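Litigio Zindalum

El litigio Zindalum es un conjunto de demandas civiles por responsabilidad de producto presentadas contra el laboratorio Clukton, fabricante del analgésico Zindalum, y contra la distribuidora mayorista Ginda. Las demandas, acumuladas para su tramitación conjunta, fueron promovidas por pacientes y por el municipio de Kanaan.

Antecedentes

Zindalum se comercializó a partir del año 2000 como tratamiento del dolor crónico de espalda. El prospecto original advertía de somnolencia y náuseas, pero no mencionaba el riesgo de dependencia. Clukton modificó el texto más tarde y añadió una advertencia destacada en el envase. Los demandantes sostienen que la empresa conocía el riesgo desde antes del lanzamiento; Clukton lo niega y afirma que actualizó la información en cuanto dispuso de datos concluyentes.

La demanda de Kanaan tiene un fundamento distinto. El municipio no reclama por lesiones propias, sino por el gasto en urgencias, tratamiento de adicciones y servicios sociales que atribuye al consumo del fármaco.

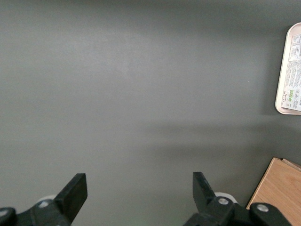 ¿Es lo mismo la acumulación de demandas que una acción colectiva? En la acumulación cada demandante conserva su propio caso y debe probar su daño, aunque la prueba común se practique una sola vez. En la acción colectiva, un representante litiga en nombre de todo el grupo.

Procedimiento

El tribunal dividió el asunto en 2 fases. La primera se limita a la suficiencia de las advertencias y a los deberes de control de la distribuidora -- en particular, la obligación de comunicar pedidos inusuales. La segunda trata de la causalidad y de la cuantía de las indemnizaciones.

Ginda solicitó en abril quedar fuera del proceso, alegando que no intervino en la redacción del prospecto. La petición fue desestimada. El 11 de noviembre de 2019 las partes comunicaron al tribunal que las conversaciones para un acuerdo habían terminado sin resultado. El principal punto de desacuerdo era el reparto de los pagos entre Clukton y Ginda -- la distribuidora rechazaba responder de forma solidaria.

Véase también

Responsabilidad por productos defectuosos
Deber de advertencia
Responsabilidad solidaria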